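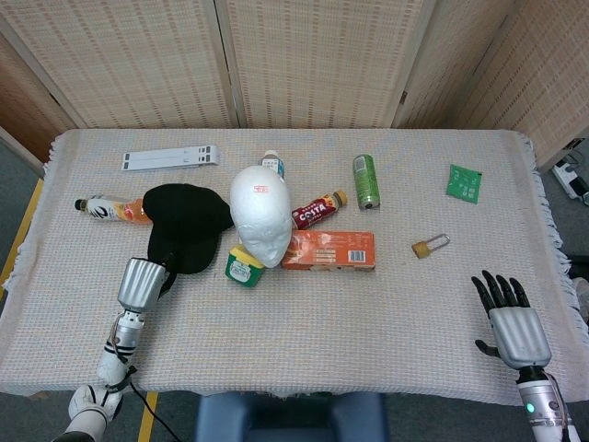

November, late, kettle on again

Well, I've finally cast off the blanket! It has been on the needles so long that I'd stopped thinking of it as a thing that could end, and then tonight, about halfway through the radio play, I ran out of stitches. I sat there holding the last loop like an idiot and missed who'd done the murder.

It's the big grey one for Kathleen Ó Briain, who moved up to Galtmont in the spring and has complained about the draughts ever since. I meant it for her birthday. Her birthday was three months ago. She got a card and a jar of my plum jam instead, and has been very gracious (she has mentioned the blanket every single time she rings).

The wool is the Saronen, the thick sort, and I got through 20 balls of it, which I'm not going to add up in money. The last two were from a different batch and you can see it if you hold that corner to the window. I thought about ripping back and mixing them in, had a biscuit, and thought better of it. It can be the foot end.

Mairéad Ó Flaithearta came round at four with her own knitting, a sleeve she has now done twice. She wants to do the fringe for me because she says mine always come out like a wet dog. I've said yes. She cuts hers round a hardback book so they're all the same length, and she brought the book with her, so I think she'd decided before she knocked.

We got on to the bus after that. They've moved the Fikness stop to the far side of the roundabout and she had plenty to say about it, and so did I, and the soup caught. We ate it anyway with a lot of pepper.

Rain since lunch. Gutter over the back door dripping again, must ring the man.

Still to do: weave in the ends (some 884 of them, or so it feels), find a box big enough, ask at the post office what it costs to Galtmont. And I've got one ball left over. Might be a hat in it, if I go carefully with the brim. I'll cast on tomorrow after breakfast.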